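Chapter 7
The Last Few Inches: Cables, Plugs and Connectors

In this chapter you will
learn the parts of a network cable and its plug
put the eight wires in order and crimp a plug of your own
test a cable and find the common faults
label and store cables so the next person can use them

Key terms: twisted pair, jacket, conductor, contact, latch, crimp, patch cable, continuity

Up to now we have treated the network as a drawing: boxes for the computers, lines for the links between them. In this chapter we get to pick up one of those lines and hold it! I have been looking forward to this one since page 1, because it's where the drawing turns into something you can bend, cut, ruin and make again.

Start with a story. In July the branch office at Vudivport moved its 34 desks across the hall. The switches came over fine, the computers came over fine, and by 4:30 in the afternoon every desk had a light on it except one row along the windows. The settings were checked, then checked again. One of the technicians was already reinstalling a driver when somebody gave a plug a small push with a thumb, and it clicked. The plug had been sitting in its socket with a broken latch, close enough to look right and too far out to work. Once that cable was replaced, the whole row came up.

I love that story, partly for the click. A good plug talks to you. It slides in one way only, it stops where it should, and the latch snaps behind it. Learn to listen and feel for that snap and you'll catch a surprising number of faults before you ever open a settings page.

So what is at the end of the cable? The plug you will meet most often is called an RJ45. The standard network version has eight contacts, each one meant for a single wire. Inside the jacket the eight wires run as four pairs, and each pair is twisted together along its whole length. The twist is doing real work: it helps cancel out electrical noise from the neighboring pairs and from outside. When we strip the jacket in Section 7.2, we'll untwist as little as we possibly can.

Get a patch cable now, any one you have at hand, and turn the plug until the contacts face you. Tilt it toward a lamp. The metal catches the light, and in a clear plug you can often look right through the housing to the colored wires lined up behind. 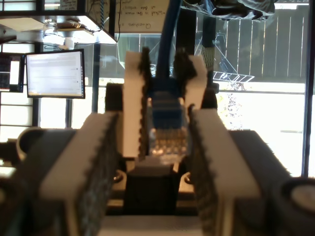 Timo Rathjen would like you to start from the other side: flip the plug over, he says, and look at the latch first, because contacts rarely go bad on their own and latches snap off all the time. He has a point, and I go back and forth on it. In Section 7.4 we follow his order for inspecting old cables and mine for new ones.

A word about color. The jacket of a cable can be blue, gray, yellow, green or nearly anything else, and the color tells you nothing about how fast the cable is. Many workplaces do give colors a meaning of their own, such as one for phones and another for printers, but that's a house rule. What counts is the printing along the jacket, where you'll usually find the category (Cat 5e, Cat 6 and so on). The colors of the wires inside are a different matter entirely! Those follow a fixed order, and you will know it by heart before this chapter is over.

Before you read on

1. Find three cables at home or in your classroom. Read the printing on each jacket and copy down the category.

2. Plug one of them in and pull it out again with your eyes closed. Which part did your fingers use to find the right way around?

3. Gently bend a cable into a loop. At what size does it begin to push back? Keep your note for Section 7.5, where we talk about bend radius.

You will need for Section 7.2: a length of network cable, four plugs (you will spoil at least one, everybody does), a jacket stripper, a crimping tool and a simple cable tester.

7.1 Inside the Jacket

Cut across a cable with a sharp pair of cutters and look at the end straight on. The four pairs sit close together, and in some cables a plastic divider runs between them to keep them apart. Strip back a finger's width of jacket and fan the pairs out. Now look closely at the twists and compare one pair with the next: they aren't equally tight, and they aren't meant to be.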